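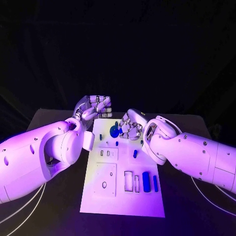
The Brundow blackout panel is a heavy black curtain sold for basements, music rooms and anyplace else where you want a plain dark wall without painting one. I bought four of them last fall to close off the laundry end of a finished basement, and they have been hanging since October. The main thing I wanted was a flat, dull black that stays in the background. You can judge a black curtain by how it takes colored light, and under purple-violet light a draped one should show faint vertical folds and not much else. A shiny fabric turns every fold into a bright stripe. The Brundow does not do that. I have a string of LED strips along the ceiling down there, and even on the purple setting the panels stay quiet.

Each panel is 60 inches wide and cost me $46. They come in three lengths and I ordered the longest. You can get them with grommets or with a rod pocket. I went with the rod pocket on two and grommets on two, mostly to find out which I liked, and that turned out to be a mistake that I will get to below.

What's in the package

You get one panel per bag, folded, with a paper band around it. There are no hooks, no tiebacks and no instructions beyond the wash tag. Two of mine had the item number 1163 on the band and two had no number at all, and I could not see any difference in the cloth. The fabric is polyester with a black lining bonded to the back. It has a slight smell when you open the bag. With a fan running it was gone in a few days.

The hems are double stitched at the sides and bottom. On one panel the bottom hem wandered by half an inch over its length. It doesn't show when the curtain is hanging, but at this price I would have liked it straight. The other three were fine.

Hanging them

I used a Distar ceiling track for the first try and gave up on it. The Distar is a decent track for light curtains, but its plastic gliders are small and two of them popped out before I had the second panel up. These panels are heavy. I took the track down, patched the holes and put up one-inch steel pipe from the hardware store with four flange brackets into the joists. Putting up the pipe took me almost 45 minutes, including the time spent finding the joists. Use a bracket near the middle of the run or the pipe will sag.

The grommet panels slide easily on pipe. The rod pocket panels do not. The pocket is tight on a one-inch pipe and the cloth grabs, so you have to walk the panel along a foot at a time. If you plan to open and close the curtain, buy the grommets. If it is going to stay shut, the pocket looks neater at the top and lets less light over the rod.

Mixing the two was the mistake I mentioned. Grommets make deep, even waves and the pocket makes small, uneven gathers, and side by side the difference is plain as soon as the lights are on. I ended up buying two more grommet panels and moving the pocket ones to the spare bedroom.

How dark it gets

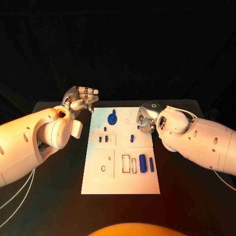 A black panel is only as good as the way it looks behind other things. That sounds obvious, but most of the photos on store pages show the curtain by itself in a sunny room. It makes more sense to look at the cloth the way you'd use it, with something light in front. Over a dark tabletop with black fabric hanging behind it, a white board with blue parts on it is easy to pick out, and the folds in the cloth are faint enough that you have to look for them. I wanted the same from my basement: the pale things on the workbench should be what you notice, and the washer and dryer should drop out of sight. With the Brundow panels closed, they do.

As for blocking light, I tested the panels in the spare bedroom, which faces east. At seven in the morning with the sun straight on the window, no light came through the middle of the cloth. A little came through the needle holes along the side hems. More came in around the edges, as it will with any curtain that hangs straight down from a rod. Brackets that turn the rod back to the wall would fix most of that.

One warning about fullness. The package says one panel covers a window up to the width of the panel. It will, but it will be stretched flat like a bedsheet. For folds that hang well, plan on one and a half times the width of the opening. I tried double and found it bulky, and it made a thick stack at the side when open.

Noise and heat

The package says "noise reducing." I would not buy them for that. With the dryer running, the curtain takes a bit of the edge off the higher sounds, and the thump of sneakers going around is the same as it was. It does make the room less echoey, which I noticed when talking on the phone.

The heat side is better. The laundry end has an outside door that leaks, and with the curtain pulled the rest of the basement feels less drafty. I did not measure it.

Lint and washing

Black cloth shows everything. Near a dryer it shows even more. I go over the lower third with a lint roller every couple of weeks and the whole thing with the brush head of the vacuum once a month. Cat hair comes off the front without trouble but sticks to the lining – if you have a pet that likes to walk behind curtains, you will be rolling both sides.

The tag says cold wash, gentle, hang dry. I washed one of the rod pocket panels that way and it came out well, with no shrinking that I could see against its mate. It filled my washer by itself. The water ran gray on the first wash, so don't put anything else in with it. I hung it back up damp and most of the creases dropped out overnight. The packing creases on the unwashed panels took over a month to fall out on their own. A steamer on low did the job in a few minutes per panel, working from the back.

Compared with others

I looked at two other choices before buying and have since had both in the house.

The Lunen panel is cheaper and lighter. It is a true black in daylight, but there is a sheen to it, and with a lamp off to one side the folds light up. It would be fine in a bedroom and a track like the Distar would carry it without complaint. For a backdrop or a divider I would skip it.

Kumarasinghe sells black velour by the yard, and it is the darkest of the three by a good margin. It is also the most work. You have to hem it yourself or pay somebody, the nap has to run the same way on every piece, and it holds lint like tape. If you are filming or doing product photos and want the back wall to vanish, it is worth it. For hiding a washer it is too much cloth and too much sewing.

Should you buy it

I would buy the Brundow again, in the grommet version, and I would budget for steel pipe from the start. The cloth is good and the black is dull in the way I wanted. The crooked hem and the lack of any hardware are the two complaints I have. I'm giving it four out of five.

One last note on returns. The store took back nothing that had been steamed or washed, so check the hems before you do either.

Comments (4)

pipe_and_drape: Agree on the grommets. I used black electrical conduit and it looks better than plain steel. You will need more brackets though.

quiltroom: Do they fade? I have a south window and my last black pair went brown along the folds in two summers.

Site author reply: Can't say yet. The bedroom pair only gets morning sun and looks the same so far. I'll update next year if it changes.

mudroomdoor: Bought two on Wednesday after reading this and one has the same wavy hem at the bottom. Exchanged it at the counter, no trouble.

We use cookies to remember your settings and count visits. By continuing to use this site you agree to our cookie policy. Accept | Manage settings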